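Shared workshop's two-armed robot starts on shelf work

Sunday, August 4, 2019

Members of the Statadell shared workshop have moved their two-armed robot on to shelf work, after a winter and spring spent getting the arms to move safely at all.

The machine has been put together over many evenings by a small group led by Samira Twal, a former sewing machine repairer who joined the workshop to use its lathe. It has a left and a right arm, each ending in a hand with jointed fingers, and it is being taught to lift black moulded pieces from a yellow shelving unit and put them back again.

The group calls the job Tratitz, after the name painted on the door of the building when the workshop took it over. The aim is modest. By the end of the year they would like the robot to clear a shelf and fill it again without anyone touching the controls.

At present a person still guides it. One member works the arms from a desk while another stands by the stop button, and each attempt is written up in a notebook kept beside the desk. The notebook had reached entry 2902 by the last week of July. Many of the early entries are a single word, and the word is usually "dropped".
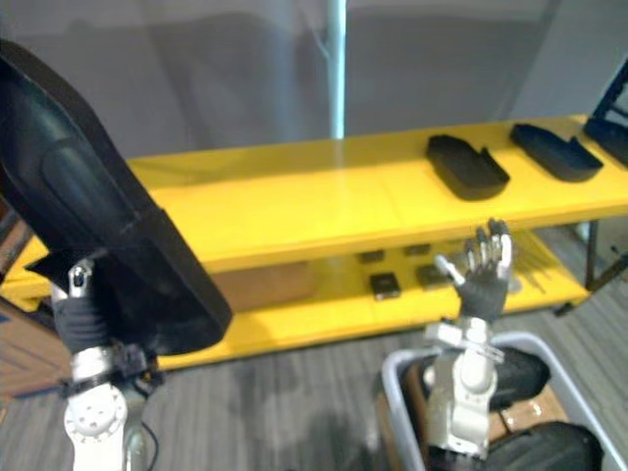
Ms Twal said the hands had taken far longer than the arms. The first pair were cut from sheet aluminium and could close on a broom handle but very little else. The second pair had softer fingertips, which wore through in a fortnight. The present hands are the third attempt.

"We spent a lot of time on the shoulder and the elbow, because those looked like the hard parts," she said. "Then we had two good arms and nothing worth putting on the ends of them. I would start with the hands if we did it again."

The black pieces were chosen after a good deal of argument. Some of the group wanted to begin with wooden blocks, which are easy to grip from any side. Others felt that a block would teach them little about handling anything with a curve to it. The curved pieces won by one vote, and the blocks went back in the cupboard.

Much of the recent work has been on the reach to the top shelf. The arm has to come up in front of the unit, clear the front edge and then come down on to the piece. In the early runs it often caught the edge on the way. A change to the software in July lifted the wrist earlier in the movement, and the group says knocks are now less common, although they have not gone away.

Tavion Ridgeway wrote that change. He is an electrician by trade and had done no programming before he joined, apart from a short evening course. He said the fix itself was a few lines, and that finding where to put them took him most of a month.

"I was looking at the elbow the whole time," he said. "The elbow was doing what it had been told. It was the order things happened in that was wrong."

The group has kept a list of what it has spent. Motors and gearboxes were the largest part, and several were bought second-hand from Filetti, a packaging machinery dealer that was clearing its stock room. Wiring, bearings and fixings came out of workshop funds, with a limit of £200 a month. When a gearbox failed in the spring, its replacement cost £190 and little else was bought until the following month.

Another supplier, Haddad, let the group have a box of bearings at cost. Mr Ridgeway said 32 of them had been fitted so far, and that he had put two in the wrong way round and had to press them out again.
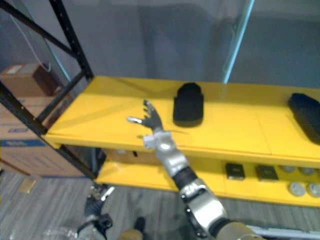
The right arm reaching over the front edge of the top shelf, with cardboard boxes stacked to the left of the unit.

Sessions are held on two evenings a week and on Sunday afternoons. The arms are not run when only one member is in the building, a rule the workshop also applies to the lathe and the bandsaw. Visitors may watch from behind a line marked on the floor near the desk.

The next stage is to have the two hands work together. Passing a piece from left to right has been tried and has mostly gone badly, with one hand letting go before the other has closed. Mr Ridgeway is working on a pause between the two movements. It makes the whole thing slower, and there is some disagreement in the group as to whether that matters yet.

Ms Twal would also like to begin on the lower shelf, where the upper one gets in the way of the wrist. She expects that to wait until the autumn. The left elbow has developed a slight play and will have to be stripped down first.

The drawings for the hands have been put in a folder in the workshop office, and members may copy them for their own projects. A fuller set covering the arms is promised once the left elbow has been sorted out.

An open afternoon is planned for later in the year. Anyone wishing to come along to a session before then should speak to Ms Twal at the workshop on a Sunday. New members do not need any experience with electronics, but must complete the usual safety induction before using the machines.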